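Home Explore Notifications Messages Profile

Right, laundry thread. I've had enough of being told I'm doing it wrong, so for a fortnight in July I did it the way the clever people say and kept notes.

1/ The claim, as I understand it: you don't tip a heap into the drum. You lay each thing flat or rolled in a shallow basket, side by side, and put them in one at a time. Clothes come out less tangled, less creased, and apparently you become a calmer person. I doubted all of it.

2/ It started with a leaflet from Urside, who sell baskets. So a basket firm thinks the answer is a basket. Noted.

3/ Still, fair test. Small load, nothing precious. One red, one navy, one black, laid in strips. Red with darks, yes, I know. They've all been washed more times than I can remember and if any of them still has dye to give I'd be amazed.
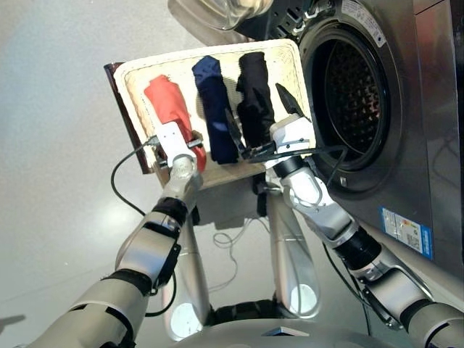

Ilona Kocsis: You're missing the point of the strips. You check the pockets as you lay them out. I haven't washed a tissue in 8 years.

4/ Fine, Ilona gets that one. I check pockets at the machine, badly, with one hand, while thinking about something else. Laying things out first does make you look at them. I'll give the basket people half a mark, even though you could do the same on a bed for nothing.

5/ What I don't buy is the creasing. The drum goes round for ages and then spins like mad at the end. I can't see how it remembers that a shirt went in neatly folded. The Urside leaflet says the clothes "settle better". Settle where?

6/ And if you do roll things, shake them out again before they go in. A tight roll can stay a tight roll, and then the middle hardly gets washed. The leaflet skips this completely.

7/ Tried it with the red in the drum first and the other two waiting their turn. I'd read on the Clusley residents' page that you should always load the lightest colour first. No reason given. Seventeen people had agreed with it anyway.
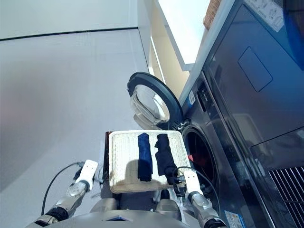 8/ TIME

I timed it, because of course I did. Laying out and loading a small wash the careful way took me 2 minutes. Tipping it in takes as long as it takes to tip. For a full family load I'd want a chair and a sandwich.

9/ Buppha Onsri says I'm being unfair and that the time comes back when you hang it all up. Maybe. I had one pair of sleeves tied round a trouser leg in the whole fortnight and that was on a careful load — so make of that what you will.

10/ The basket itself, then. Shallow is good, I've changed my mind there. With a deep one you only ever see the top layer and the odd sock lives at the bottom until autumn. With a shallow one everything's in view and you can bring it right up to the door.
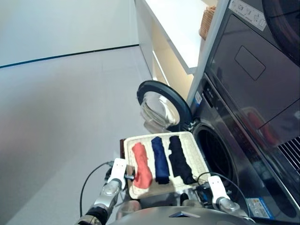
11/ But shallow also means it holds next to nothing. Three things in and you've used most of it. Anyone with children would be going back and forth all morning. My old deep one from the Clivon market is ugly and takes the lot.

12/ Somebody asked whether to buy the Szalai one with the "breathing" sides. It's got holes in it. Most of them have holes in it. Them. You know what I mean.

13/ What I'm keeping: pockets checked before I get to the machine, rolls shaken out, shallow basket for the small washes. What I'm dropping: the order of colours, the neat strips, and any hope of being calmer.

14/ If you've got an actual side-by-side test of the creasing thing, same shirts, same wash, send it over. Please don't send me the leaflet. I have the leaflet.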